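Keeping White Bedding White (or Close Enough) | The Irkton House Notes

Home > Laundry > Sheets and Pillowcases

Updated in November with the bit on hard water, after several of you wrote in.

White bedding is a commitment on the order of a dog. I bought my first set after two nights in a nice hotel in Vastalbridge, on the theory that if I owned the sheets I would also become the sort of person who sleeps eight hours and drinks water with cucumber in it. What I became was a person with gray sheets. It took me a couple of years to get them back, and these are the things that worked.

Stop using so much detergent

Most gray sheets are wearing old soap. Detergent that doesn't rinse out hangs on to body oil and whatever else is going around in the drum, and the whole lot dries into the cloth. Use half of what the cap tells you. The cap is printed by people who sell detergent.

If you suspect buildup, run a load of clean sheets on hot with no detergent at all and look through the door halfway. Suds? There you go. Keep running it until the water is plain. My worst set took three rounds and I was a little ashamed.

Wash them by themselves

I know. You have one navy T-shirt and it would fit. Leave it out. Towels should stay out too, partly for the lint and partly for the way a fitted sheet will swallow a bath towel whole and hand it back at the end of the cycle still dripping.

Fill the drum about as full as you'd fill a salad bowl you actually intend to toss.

Soaking

For yellowed pillowcases, which are all pillowcases eventually, dissolve oxygen bleach powder in the hottest water the care label allows and leave them overnight. I do it in the bathtub on Saturday and then forget that I'd planned on a bath. Chlorine bleach has its uses but it can turn sweat stains yellower, and it will chew through anything with stretch in it. Never mix it with vinegar or ammonia. I'd like to keep my readers, there aren't that many of you.

Catinca Oprea wrote to recommend bluing, a few drops well diluted in the rinse. She's right, it does make white look whiter. Dilute it more than you think. I have one pillowcase that looks like a bruise.

Hard water

If your kettle is furry inside, your sheets are getting the same treatment. Half a cup of washing soda in with the load helps. Leonie Diekmann, over in Wodumley where the water is practically gravel, does a white vinegar rinse every month or so and reports no salad smell once they're dry. Check your machine's manual first, as some rubber seals don't care for it.

Drying

Sunlight is free and bleaches better than half of what's in my cupboard. No yard? Dryer on medium for 30 minutes, stop, untangle the giant knot, then another 20. Pull sheets out while they're a touch damp and put them straight on the bed, where they'll finish flattening out under their own weight. This is as close to ironing as I get.

Making the bed so it looks like you tried

Start with the bottom sheet and get it tight, corners first. Creases down the middle come from folding, and a spray bottle of water and the flat of your hand will take out most of them.

Pillows next. Fold the pillow lengthwise, feed it into the case, let go and let it open up by itself. Then shake it down by the open end until the corners fill.

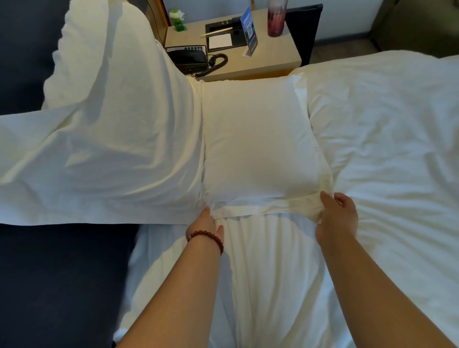

Any spare fabric at the open end gets tucked in flat, or folded under if your case is the roomy kind. Face the openings away from the door. Hotels tend to be fussy on this point and I have adopted it out of pure snobbery.

Pillow protectors, the zippered sort, are dull and worth every penny. Wash them monthly. The pillows themselves can go in a couple of times a year if the label says so, two at a time to balance the load, and they must be dried all the way through – a pillow that's dry outside and damp inside will let you know by smell in a week or so.

When to give up

Thin in the middle, pilled, see-through when you hold it up to the window. Cut it into dust cloths. Ga-eun Joo keeps one old flat sheet for painting and one for the trunk of the car, and I've started doing the same.

Next up: fitted sheets, and whether folding them is possible

Filed under: laundry, bedroom, stains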